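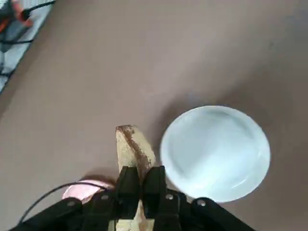

Okay, bread people, I finally have a free evening, so I'm going to write down the bread soup properly. Several of you have asked since May and I keep answering in half sentences from the bus.

First, the bread. You want a plain white loaf with a decent crust, a day old, two at the outside. Fresh bread turns to paste and I say that as someone who has eaten a lot of paste.

I buy mine from the Walline bakery because it's on my way home, and they put yesterday's loaves on the low shelf by the register after 4. If you have a supermarket loaf, leave the slices out on a rack overnight and carry on as if you were me.

Slice it thicker than you would for a sandwich. Leave the crust on! My cousin trims hers and we have agreed to stop discussing it at family meals.

Now the toasting. Low oven, slices straight on the rack, until the edges feel firm and the middle still gives a little when you press it. In my oven that's 16 minutes. Yours is its own animal, so start poking at ten.

If you own a toaster and can't be bothered with the oven, toast on the lowest setting, let the slice stand up and cool, then toast it again. Standing up matters, a slice left flat on the counter goes soggy underneath.

The broth, for two people with a bit left over: 800 ml of stock, four cloves of garlic sliced thin, a good glug of olive oil, a teaspoon of smoked paprika, salt. Warm the garlic in the oil very slowly — I mean slowly, go and fold some laundry nearby — and take the pan off the heat before the paprika goes in. It burns in no time and then you have to start over, ask me how I know.

Put it back on, pour in the stock and let it tick along for a quarter of an hour or so. Taste it. It should be a touch saltier than you'd like, as the bread is going to calm it down.

Bowls. I like a wide round one, and I warm it with hot water from the kettle while the broth finishes, then dry it out well. Bread goes in first, one slice per bowl, torn in half if it won't sit down. Broth over the top, wait a minute, then an egg if you want an egg.

For the egg, I poach it right in the broth with the lid on, three minutes. Leidy Cusi, who taught me this soup when we shared that tiny apartment over the Haleck building, beats hers and swirls it in. Hers is lovely too and a lot less stressful.

Someone asked about cheese. I have done it with a handful of something hard and salty grated over the bread before the broth goes in, and it was very nice and also a different soup.

Leftovers: keep the broth and the bread apart. The broth is good for three days in the fridge. Spare toasted slices go in a paper bag, not plastic, and if they go completely hard you can bash them into crumbs for the top of a pasta bake.

Oh, and for the person with the rye loaf: try it with half the paprika and tell me what happens, I've never been brave enough. Going to go eat now, the garlic's ready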